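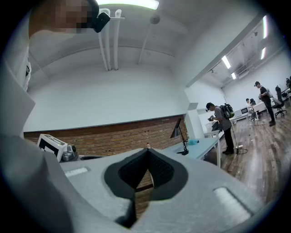
I have been learning to knit socks since June and I am completely hooked (or whatever the needle version of hooked is). It started with one ball of gray yarn from Stostivel, the little shop two streets over from my apartment, and a free pattern I picked mostly for its name, Nidarley. The pattern calls for a plain light gray, pretty much the gray of the top at the left edge of the photo, and I almost went for mustard instead. I'm so glad I stuck with the gray! Every stitch shows up, so when I mess up I can find the spot and fix it.

Let me talk about heels, because heels are what I really came here to talk about. You knit along in a tube for what feels like forever, and then the pattern tells you to work back and forth on half the stitches and leave the rest alone. I read that line over and over. Then you do these funny short rows, each one a stitch longer than the last, and the whole thing bends. It bends! I sat on the couch at midnight holding a small woolly corner and grinning at it.

My first pair came out in two different sizes. The left one fits me and the right one would fit a much bigger person, since I loosened up a lot once I stopped being scared of the needles. I wear them anyway, around the house, with the big one folded over at the top.

The second pair was for my dad and I used Skanddale, a wool and nylon blend that's a bit scratchy in the ball and softens up beautifully after a soak in cool water. It took 14 evenings. I ran out of yarn at the toe of the second sock and finished it in bright orange, and he likes that one best.

Now I'm on pair three, with a Baláž pattern that has a tiny cable running down each side. It's slow going. I have to cross the stitches every fourth round and I keep forgetting which way the cable leans, so there's a sticky note on my knee most nights with an arrow on it. The ribbing at the cuff is done and it's so stretchy and neat that I keep pulling it open just to watch it snap back.

If you've been thinking about trying socks, please do. Get smooth yarn in a light color and needles with a bit of grip (I like bamboo), and put a lifeline through before the heel. Mine was dental floss, mint, and the whole sock smelled great for a week.

Posted 2025-08-19 in Making Things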